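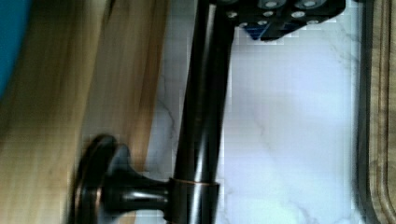 Gleice Toledo wrote in to say that her water had gone cloudy again on Tuesday, and could we please explain in this newsletter what the hardness figures on the new supply notices mean. She was the third person in Lidgate to ask, so this month's item is about hard water and what the change of supply means for your kitchen.

Home | News | Your street | Back issues | Contact

Reading time: 3 minutes

Until January the lower half of Lidgate was fed from the old borehole at Clanport. The upper half has been on the Wernusstead main for years. Now everyone is on Wernusstead, and 771 homes have moved from fairly soft water to hard. The water is safe to drink. It comes through chalk and picks up calcium on the way, and that calcium is what you find in the bottom of the kettle.

Cloudiness is a separate matter. Fill a clear glass and leave it on the side. If it clears from the bottom up, you are looking at air in the pipes, and it should settle down by itself. If it stays cloudy after several minutes, or has a colour to it, ring the supply line printed on your notice and tell them what time you drew it.

Most of the questions have been about scale. Kettles are easy: cover the element with a mix of half white vinegar and half water, leave it for an hour, tip it out and rinse well. Then boil a kettleful of fresh water and throw that away before making tea. Once every few weeks is plenty.

Taps need more care. Vinegar is fine on plain chrome if you wipe it off soon after, but it can spoil coated or dark finishes, and so can most of the descalers sold in shops. For those use warm water with a drop of washing-up liquid, then dry with a soft cloth. Drying is the part that matters, as the marks are left behind when drops sit and dry on the surface.

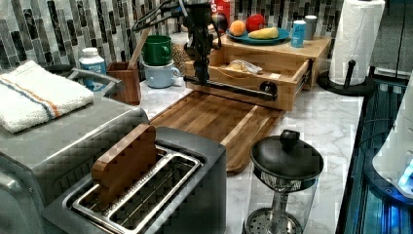

Dishwashers have a hardness setting, usually in the menu or under a cap near the salt. If you live in the lower half and haven't touched yours since the change, it is probably set too low. Look in the handbook for the right level, and fill up with dishwasher salt — table salt won't do. Washing machines want a little more powder than before, and the back of the packet will give a separate amount for hard water.

Mikkel Ravn asked whether a softener is worth having. It depends on the size of the household and how long you mean to stay. If you do fit one, keep one tap in the kitchen on the unsoftened supply for drinking, and ask the fitter to mark which is which. A filter jug is cheaper and will help with the taste of tea, though it does nothing for the boiler.

The boiler is worth a word of its own. Mention the change at your next service. If it has begun to rumble or bang when heating up, don't wait for the service — book someone sooner.

Free test strips can be picked up from the library desk, limited to one pack of three per household. Sigrún Baldursdóttir has 500 packs to give out, and she would like to hear your readings, with your street name, so we can print a table next time.

We use cookies to remember your settings. Accept | Manage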